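Nernau Coastal Field Station
Introductory Course in Nearshore Forecasting
Handout 5: Tides, water levels and depth over the bar
Revised 1 January 2018

Read before the practical. The tide tables for Zurnar Harbor and the depth chart of Baumgart Beach are issued separately. Bring both.

1. Terms used

Chart datum: the level from which charted depths and tide heights are measured. Depths on the Baumgart chart are given below datum. Sandbanks that dry out are given as heights above it and are underlined.

Range: the difference in height between a high water and the low water next to it.

Springs and neaps: springs are the tides of large range that follow new and full moon. Neaps are the tides of small range that follow the quarter moons. At Zurnar the largest range comes 2 days after the moon phase, and the tables already include this lag.

Slack: the short period when the tidal current is weak or changing direction. Slack does not have to fall at high or low water. In the Dristell channel it comes well after high water, and the two must be looked up separately.

2. Depth at a given time

The depth of water over a point is the charted depth plus the height of tide at that time. For a drying bank, subtract the drying height from the height of tide. A negative result means the bank is exposed.

The tables give heights only for high and low water. For times in between, use the curve printed inside the back cover. Straight-line interpolation gives errors that are largest near a quarter and three quarters of the way through the rise or fall. The water level changes slowly near high and low water and fastest near mid-tide.

3. Effect on breaking waves

A wave breaks when its height becomes a large enough fraction of the water depth. On the outer bar at Baumgart, a small swell may pass over at high water without breaking and then break close to the beach, often all at once. The same swell at low water breaks on the bar and loses much of its energy there.

A forecast of wave height alone is therefore incomplete. State the height, the period, the wind direction relative to the beach, and the stage of the tide to which the forecast applies.

4. Weather corrections

Tables predict the astronomical tide. Observed levels differ with air pressure and wind. High pressure lowers the water level and low pressure raises it, by close to one centimeter per hectopascal once the sea has had time to adjust. Steady onshore wind piles water against the coast. Offshore wind has the opposite effect.

Do not apply a wind correction from a single reading. Use the mean over several hours, and note the averaging period in the log.

5. Worked case

High water at Zurnar is listed for 1805. The charted depth on the inner bar is 70 centimeters and the predicted height of tide is 140 centimeters. Depth over the bar at 1805 is 210 centimeters before any weather correction. If pressure is 10 hectopascals above the mean, reduce this to 200 centimeters.

The bar moves. Depths on the chart come from the August survey and should be treated with caution after any strong onshore blow.

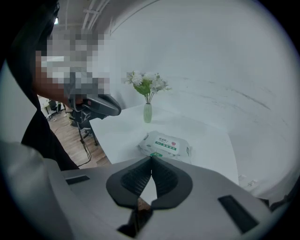

Why does the straight-line method give poor results between high and low water?

The water level does not change at a constant rate. It moves slowly near high and low water and fastest near mid-tide, so the printed curve should be used for times in between.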